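About the Boonyarit Robotics Society

By Orathai Phromma, Society Secretary
9th December
4 min read
12 shares | 3 comments

The Boonyarit Robotics Society is the student robotics club of Boonyarit School. It is open to pupils in the upper four years and meets twice a week during term. Members design, assemble and program robots for domestic tasks, and enter the Stikska Household Robotics Challenge each year.

The current project, Erkedano, is a two-armed robot intended to work at an ordinary kitchen sink.

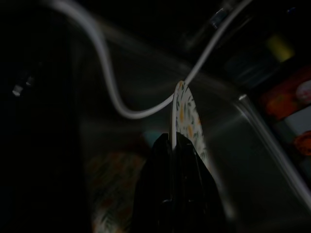
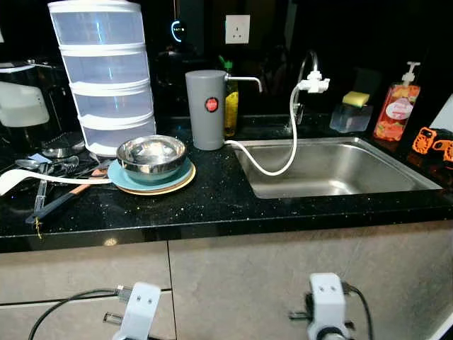

Erkedano at the sink: a plate held in the gripper (first picture) and the worktop with both gripper mounts in view (second picture).

Our history

The Society began as a lunchtime class given by Mr Kamol Yimyam, who taught design and technology and remains our senior adviser. In its first years the class built line-following vehicles and simple sorting machines. It became a society with its own constitution when the pupils asked to compete against other schools. Membership now stands at roughly 60, divided between the junior workshop and the project team.

The Erkedano project

The Stikska Challenge sets one household task for the whole competition year. The present task is the handling of tableware in a kitchen which has not been altered for the robot. Teams may not mark the crockery, fix guides to the worktop or clear away the articles normally kept there.

Plates were selected as the first subject of study. A plate must be taken by its edge, held upright and set down without striking the basin. Polished steel and dark stone also present difficulties for the cameras, as reflections may be mistaken for the edges of objects. The vision group, led by Lertchai Rungrueang, has devoted much of the present year to this question. The mechanical group, under Hok-lam Ko, is responsible for the arms, the gripper fingers and the routing of cables.

Each trial is entered in the project log with the name of the operator and the version of the software in use. A set of 200 trials is required before any change to the gripper fingers is approved. The logs are kept in the workshop and may be consulted by any member.

Teaching and supervision

New members complete an introductory course of 5 sessions covering hand tools, basic electronics and safe working near moving arms. Programming is taught separately, and no previous experience is expected. Pupils who join after the start of the year are placed in the junior workshop until the next course begins.

All work with powered arms is supervised by a member of staff. Mr Uthai Somboon, Head of Science, has overall responsibility for safety and approves the programme of work each term.

Competition and public events

The regional round of the Stikska Challenge takes place in June. The project team sends no more than eight pupils, chosen by the group leaders with the agreement of the senior adviser. The Society also gives a demonstration at the school open day, at which younger pupils may operate the training arm.

Support

The Society is funded by the school and by an annual grant from Feltel, which also provides replacement motors and receives two of our members each summer for work experience.

Joining the Society

Application forms are available from the school office and should be returned to the Secretary by the end of the second week of term. Members provide their own safety glasses. Parents and guardians wishing to visit the workshop are asked to arrange this beforehand with Mr Somboon.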